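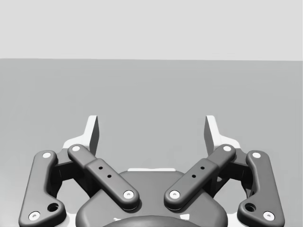 Can an operator with no programming background record a usable demonstration?

Operators without programming experience can record demonstrations after one supervised session. The Perkov Teaching Station requires only that the operator guide the arm through the task by hand or direct it from the remote console.

Product overview

The Perkov Teaching Station is supplied to laboratories, training centers and light assembly plants that need to show a robot a task before the robot attempts it alone. Each station records arm position, gripper opening and camera views on a single clock. The same recording format is used for hand guiding and for remote control, so sessions made by either method may be stored together.

Practice in simulation

All stations include the Buvby practice environment. A new operator works first with simulated arms, a simulated table and a small set of everyday objects. The exercise sheet for the first session covers approach, grasp, lift and release. Grip force is not scored at this level. Operators move on to the physical arm when the site supervisor has signed the exercise sheet.

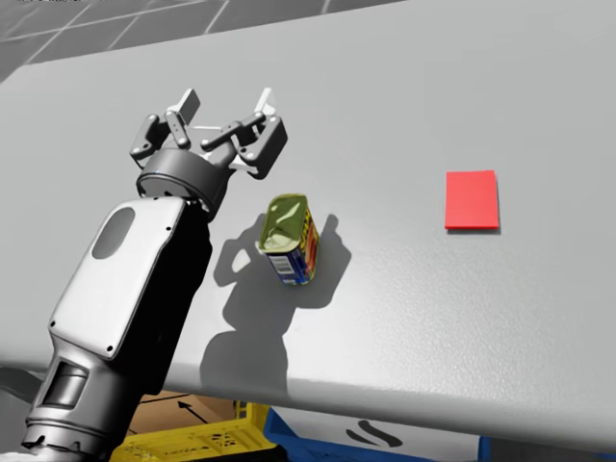

The Cabanatuan training center wrote that its operators had asked for a slower default speed on the remote console, and that the approach to an object was where most of their early attempts went wrong. The default was lowered in the July release. Sites that prefer the earlier setting may restore it from the console menu.

Two-arm configuration

The station may be ordered with one arm or two. In the two-arm configuration, each hand controller is assigned to one arm, and either arm can be locked in place while the other is taught. A foot pedal marks the start and end of each recording. Attempts ended with a long press are set aside for review and are not added to the training set.

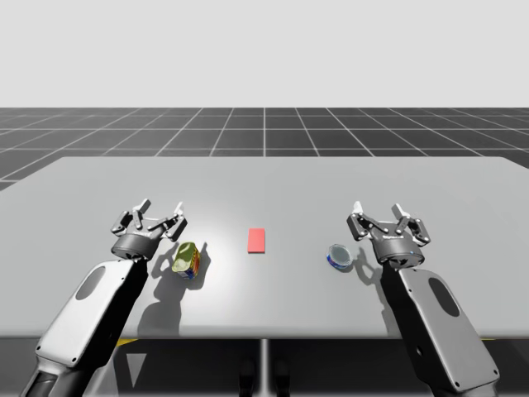
Locked arms hold their position until the pedal is released and the controller is returned to its neutral point. Supervisors should confirm this behavior at installation and after any software update.

Specifications

Model: Perkov 308
Arms: 1 or 2
Gripper: two-finger, parallel fingertips
Stored demonstrations per project: 500
Operator accounts included: 5
Control methods: hand guiding, remote console

Ordering and support

Orders and service requests are handled by the Cidberg office. Please state the model number and the number of arms required.

Page last revised March 7, 2021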